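No-spend challenge
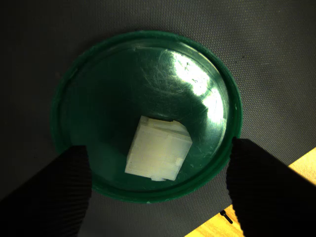
3 min read

A no-spend challenge is a household budgeting practice in which a person or family agrees to buy nothing beyond a list of essentials for a fixed period. The period may be a single weekend, a week or a whole calendar month. The practice is also known as a spending fast or, when it is limited to one kind of purchase, a low-buy period.

Rules

The rules are set by the participants and are usually written down before the start date. Rent or mortgage payments, utility bills, medicines, basic groceries and travel to work are almost always allowed. Restaurant meals, takeaway coffee, clothing, ornaments and paid entertainment are commonly excluded. Gifts are a frequent point of dispute, and many households settle the matter by agreeing a small allowance in advance.

A distinction is drawn between strict and relaxed forms. In the strict form, any purchase outside the list ends the challenge. In the relaxed form, the purchase is noted and the challenge continues. Some guides permit a fixed number of exceptions, most often two in a month.

Activities

Much of the published advice on the subject deals with how to fill free time at no cost. Typical suggestions include library visits, walks, board games, clothes swaps, film evenings at home and meals made from what is already in the cupboard. Families with children tend to favour July and the rest of the summer holidays, when paid outings take up a larger share of the budget.

Small repairs and crafts using spare parts are also popular. Participants are advised to look through drawers and sheds before the period begins, as a missing screw or an empty glue bottle may otherwise lead to a trip to the shops.

Record keeping

Most participants keep a simple record, either on a wall calendar or in a notebook. Days without spending are marked with a cross or a coloured dot. The Plenda method, named after the printed planner in which it first appeared, adds a second column for purchases that were considered and then put off. The Hodach method uses sealed envelopes, each holding the cash for one week's groceries, with no transfers between them.

In The Quiet Purse, the household writer Jinlong Xia followed 11 families in the town of Zaverel through a month-long challenge. Seven completed the month under their own rules. Xia reported that food was the hardest category to control – chiefly lunches bought during the working day – and that three of the families repeated the exercise the following year.

Criticism

Critics of the practice argue that it delays spending and does little to reduce it, and that a period of restraint may be followed by a burst of buying. It has also been observed that the challenge assumes a margin of optional spending which many low-income households do not have. Supporters reply that the main purpose is to make habits visible – any money saved is a secondary benefit.

See also

Envelope budgeting
Household accounts
Meal planning
Sinking fund

Page last reviewed 5 September 2022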